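Household Objects, week 5: baskets and their edges

*Bring a basket. A bag is a bag, as two of you learned in September.*

**Why the rim matters**

Most people judge a basket by its sides. The sides are where the maker gets to show off, and where the dust goes. The rim does the work. It gets grabbed, dropped, sat on and chewed by dogs, and a basket with a bad one goes oval within a year.

For today, three terms:

- **Rolled rim:** several strands twisted together like rope and carried around the top.
- **Inner cord:** a thinner braid covering the join between rim and wall.
- **Openwork:** a wall woven with gaps on purpose. Gaps by accident are called something else.
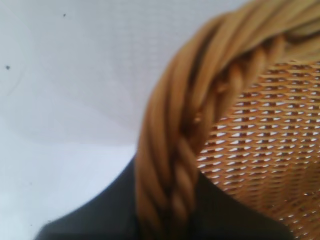
A twisted rim also hides its own ends, or tries to. Run a thumb slowly along the inside and you may meet a small bump where a strand has been tucked in. Taner Sönmez marks these as faults. I mark them as signatures, and I set the exam.

**Care**

Dust openwork with a dry paintbrush, from the inside out. Wipe the rim with a damp cloth, along the twist. Keep it off the radiator.

**For next time**

Read the Oksanen handout, pages 2 to 4. Write 300 words on one rim in your home. Ozan Oral has already asked whether a pie counts. It doesn't.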